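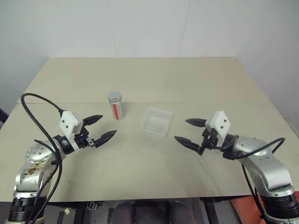 My aunt kept her buttons in a cookie tin, her cookies in a coffee can, and her coffee in a jar that had once held pickles, and if you stood in her kitchen in Vedotstead and asked for sugar you had better be ready to wait a while. I loved that kitchen. I also learned, at a fairly young age, that you can be very fond of a shiny can and still not have the faintest idea what's inside it, and I've been arguing with myself about that ever since. Lately I've been arguing with other people about it too, so I thought I'd better write it down.

The question is a small one. When something comes home in a good metal can with a lid that fits, should it stay there, or should it be tipped out into one of those clear plastic boxes that everybody's pantry seems to be filling up with? I used to be firmly on the side of the boxes. I'm now mostly on the side of the can, with one large exception that I'll get to, and I'd like to be fair to both.

Let me start with the boxes, which I came to in a rush of enthusiasm one January when the weather was miserable and there was nothing to do but clean out cupboards. I bought a whole stack of them at Hedelness, the housewares place by the bus station, and I spent a very happy Friday opening everything we owned. Rice, lentils, raisins, the good cocoa, the bad cocoa (we had somehow ended up with both), loose tea, cloves, those little star-shaped noodles that nobody under our roof has eaten since the children left. Out it all came. I lined the boxes up on the shelf and called my husband in to look, and he looked, and he said it was very nice, and then he asked me which one was the baking powder.

Well, I knew which one was the baking powder! I had just put it there. By March I didn't know, and I stood with a box of white stuff in each hand, sniffing one and then the other like a beagle. The can it came in had said "baking powder" on the front, and the date on the bottom, and how much to use on the side. I had cut all of that off and thrown it away so that I could see the powder, and the powder, seen through plastic, looked like every other powder.

That's my first complaint about clear boxes, and I think it's the one people are most willing to grant me. Seeing a thing is one kind of knowing what it is, and it works wonderfully for raisins. It works badly for flour, and it hardly works at all for spices once they're ground. You end up writing labels. And then the label faces the wall, or it falls off in the steam from the kettle, or it says "cumin" in handwriting from two refills ago when the box is now full of coriander, and I'd like to know what was wrong with the can.

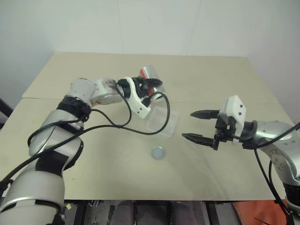

*Can lifted just above the table, with a clear box and a small round lid on the tabletop.*

My second complaint has to do with the pouring. There's a whole school of kitchen advice that talks about moving food from one container to another as if it simply happened, the way a cloud passes over. In my experience it is a proper job of work. The can has a narrow mouth or a rolled edge, and whatever is in there comes out first in a trickle and then all at once. The lid has to go somewhere while you're doing it, and mine always goes exactly where my elbow is headed next. A box with low sides is the worst thing in the world to pour peppercorns into, because peppercorns bounce. I found one behind the toaster at Thanksgiving and another in my slipper, and I hadn't decanted peppercorns for months by then.

I do have a way of doing it that I'll pass along, since I've spent all this time complaining. Put the box down on the table first and leave it there. Don't hold it in the air and try to bring the two together, whatever the people in the videos do. Take the lid off the can and lay it flat, well to one side. Then bring the can down low over the box, lower than feels natural, and tip it slowly, turning it a little as you go. If the stuff inside has packed itself down, set the can upright again and give it a tap on the counter before you carry on. Shaking it while it's upside down is how you get cocoa on the ceiling – and yes, I have had cocoa on the ceiling, and we painted over it.

All the same, I wouldn't want anyone to think I've gone back to my aunt's way of doing things. There's a lot to be said against cans. They dent. The cheap ones rust in a damp cupboard, with a ring that never comes off the shelf paper. They're round, most of them, and a cupboard is square, so you're forever storing the little pockets of air between them. Chun-yin Chiu and I once spent a good part of an afternoon disagreeing about this over a plate of dumplings, and I had to admit by the end that a square box goes into a corner and a round can doesn't, and no amount of affection is going to change it.

And a can is no help when you're writing a shopping list. You lift it and shake it and think, oh, there's plenty, and what you're hearing is seven rattly coffee beans making as much noise as they can. A clear box tells you from across the room that you're down to the dregs. I bought coffee three weeks in a row after I moved ours into a box, and each time I bought it before we'd run out, and I don't believe that had ever happened before in all our married life.

Which brings me to the exception. I think the things you use every day belong in something you can see through, and I think it should be low and wide and easy to get a hand or a spoon into. Coffee, oats, whatever snack your household is really living on. Those things never sit long enough to go stale, and you know perfectly well what they are, and what you want to be told is how much is left. Everything else, the cinnamon and the baking powder and the fancy tea somebody brought you from a trip, can stay in the can it arrived in, in the dark, with its own name on it. Tea especially. I will go quite far on the subject of tea. I had a tin of Koritz smoked that was so lovely I couldn't bear to hide it, so I put the leaves in a clear box on the windowsill where I could admire them, and by the end of summer it tasted like a hay barn.

There's a halfway arrangement that I've fallen into, and I've grown fond of it. I keep the can as the store and the box as the helping. On Sunday night I get the big can down, pour enough into the little box to get us through the week, put the lid straight back on, and up it goes again. The box stays on the table. Nothing has to be labeled, for the can is right there on its shelf if I ever forget, and the box gets washed before it's filled again, something I never once did in my grand decanting days, when I just kept pouring new on top of old. (If you have one of those boxes on your shelf now, go and look at the bottom layer. I'll wait.)

I like the look of it, too, and I don't think looks should be left out of this. A shelf of matching boxes is handsome for a week, and then it starts to look like a supply room. One bright can with a bit of red on it, and a plain clear box next to it with nothing to prove, seems to me a friendly sort of sight on a bare table. My aunt would have found it terribly underdone. She'd have wanted a doily.

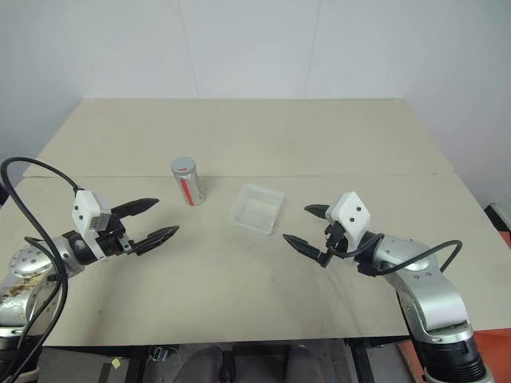
Trygve Magnusson heard most of this from me over the phone and thought I was making far too much of the weekly pour. His view is that every extra container is one more thing to wash, and that a person who can't be bothered to open a can for a spoonful of coffee has a problem that a plastic box won't fix. He eats his oats straight out of the bag, with a clothespin on it, and says he has done so for 13 years without losing a single oat.

I've thought about that a good deal since we hung up. He's right about the washing. Plastic goes cloudy if you scrub it with anything rough, and oily things like nuts leave a film that takes hot water and some patience, and you do have to let the box dry all the way through before you put so much as a raisin back into it. I've rushed that step, and I've had clumps. If you live alone and you eat one kind of breakfast, then maybe a bag and a clothespin is the sensible answer and the rest of us are just playing store.

But there are more hands than mine in our kitchen at the moment, and some of those hands are small, and small hands can't get the lid off a tight can. They can manage an open box. I'd rather find a box of crackers half empty on the table than hear a can being pounded on the floor at six in the morning. So the box stays out, and the can goes back up on the shelf, and I've given the rest of the stack to my neighbor, who wanted them for screws.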